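Camp Poltwood, Second Week

I was nineteen and had never been in charge of anything bigger than a goldfish when Rocío Cifuentes handed me the whistle and a cabin full of ten-year-olds. "You'll be fine," she said, and off she went to unclog the showers!

My boys named themselves the Jivens. I never found out why (I asked, and they just laughed at me). They lost their canoe paddle the first morning, and by supper two of them had sworn off swimming because of a snapping turtle that I'm pretty sure was a log.
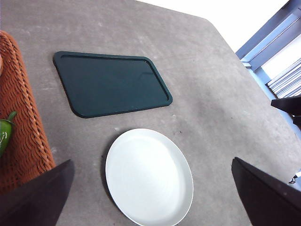
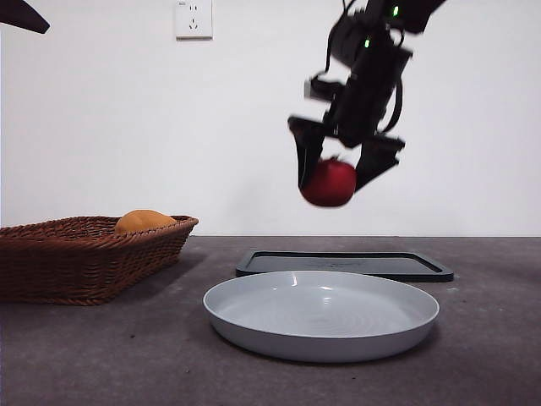

So who did I put in the front of the canoe on race day? Obinna Nwankwo, the smallest kid in the cabin, because he was the only one who'd listened when I explained steering.

We came in dead last, and we were singing so loud that the folks on the dock started singing too. That night at the campfire Obinna leaned over and whispered that he'd seen the turtle again, and that it was definitely a turtle. I told him I believed him, and I moved my sleeping bag a little farther from the lake.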